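Furniture and fittings check, shared workroom, Kastano building
Date of check: 28 Mar 2025
Checked by: Jozef Goossens
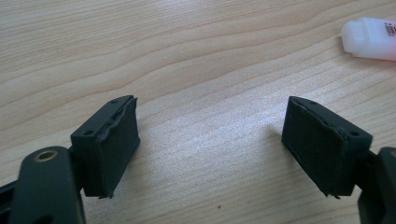

Scope: tables, seating, shelving and floor in the ground floor workroom. Electrical items are covered by a separate sheet. Ratings are OK, Monitor or Action.

1. Table tops, surface condition
OK. No splinters or raised grain felt by hand along the working edges. Wipe with a damp cloth only. The spray cleaner left under the sink is not to be used on wood.

2. Table legs and fixings
Action. Table 3 rocks when leaned on at the window end. Two bolts tightened during the check, one turns without gripping. Replacement insert ordered from Vermeulen. Table to carry light work only until fitted.

3. Table edges and corners
Monitor. Small chip on the corner nearest the door, sanded back. Check again in July.

4. Chairs
Action. Crack in the back rail of one chair, tag 143. Taken out of use and put in the locked store. Remaining chairs sat on and tilted, no movement in the joints. Felt pads missing on several feet.

5. Shelving
OK. Wall fixings tight. Heavy boxes had been put on the top shelf again and have been moved to the bottom one. Load label (Flarkent units, long wall) is faded but can still be read.

6. Floor and walkways
Monitor. Mat at the entrance curls at one corner, taped down for now. Clear width between tables and shelving measured at roughly 4 feet at the narrowest point. Bags were in the walkway at the time of the check and their owners were asked to move them.

7. Fire exit
OK. Door opens fully with one hand. Sign lit. Nothing stored outside within the hatched area.

8. First aid box
Action. Seal broken, plasters low, eye wash out of date. Refill requested through Cladix. The box in the corridor is complete and can be used in the meantime.

9. Items from last check
Loose coat hook: refitted, closed.
Dripping tap: still open, passed to the building office a second time.

Actions open: items 2, 4 and 8, plus the tap.
Copy to: building office, noticeboard.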